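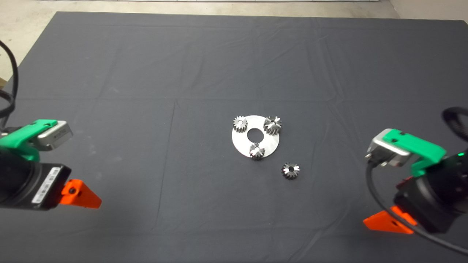 Small gears are a bad job for a person and, so far, a worse one for a machine. At Skukach, a repair shop in Grelalville, they have to be set out on a round metal plate before they go on to the next bench. A new hire learns it in a morning. Telma Domínguez, the shop manager, has spent most of the year trying to get a pair of robot arms to learn it too.

"People see the arms and ask when they'll do the laundry," she says. "I'd be happy with gears."

The question gets asked everywhere now. Can a machine fold the towels, load the dishwasher, sort the bolts? Sometimes, if the towel is the right size and the bolts are where they were yesterday. The trouble starts when something moves.
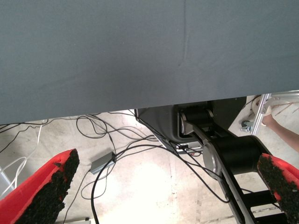
Setup is the part of the job that visitors rarely ask about. Lukian Dmytriv, who keeps the equipment running at Skukach, says he spends more time on his knees than at the keyboard. Arms need power and data, and that means cable. Thin black ones loop across the concrete below the cloth, with a gray box that is likely a power adapter lying among them, and a hand reaches toward the aluminum bracket. A home would have a rug there, and maybe a dog. Dmytriv thinks the wiring alone keeps this kind of machine out of most kitchens for now.

The work on top is slow. Domínguez's rule is that the arms must handle 1,000 gears in a row without help before she will leave them alone on a Friday afternoon. Their best run so far is 26. Then one gear rolled, and a person had to put it back.

Gears roll because they are round, and they slip because the metal is smooth. A worker feels the slip and squeezes a little harder without thinking. The arms go mostly by their cameras, and a shiny tooth under a ceiling light can look like a gap. 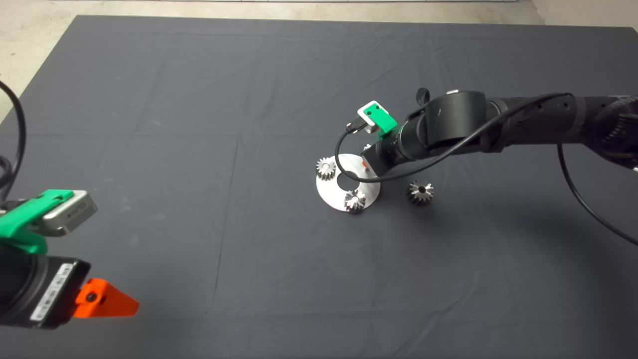

Gears and a plate on the work cloth at Skukach, with one arm reaching in over the plate's edge.

Vsevolod Vasylenko runs the packing room at Udov, across town, and has tried arms on two jobs. Closing flat boxes went well enough to keep. Bagging mixed parts did not, and he sent that pair back in November.

"They're fine when every part is the same," he says. "We have maybe one day a week like that."

Manolis Tzavaras sees it differently. He trains operators at Lytvynenko, and he says shops give up too early. His trainees guide the arms through a task by hand, over and over, and the machines copy what they were shown. He says a job that took a month to teach two years ago can now be taught in a week.
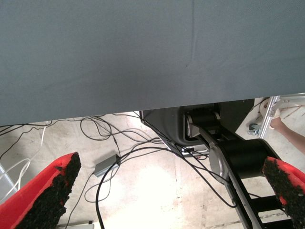
A week is still a long time for a chore that changes every few days. Tzavaras agrees with that much. He would start with the dull, steady work and leave the odd jobs to people, at the shop and at home. He does not own a robot vacuum.

Domínguez has not set a date for handing over the gears. The morning shift still lays them out by hand, and the arms get the bench after lunch.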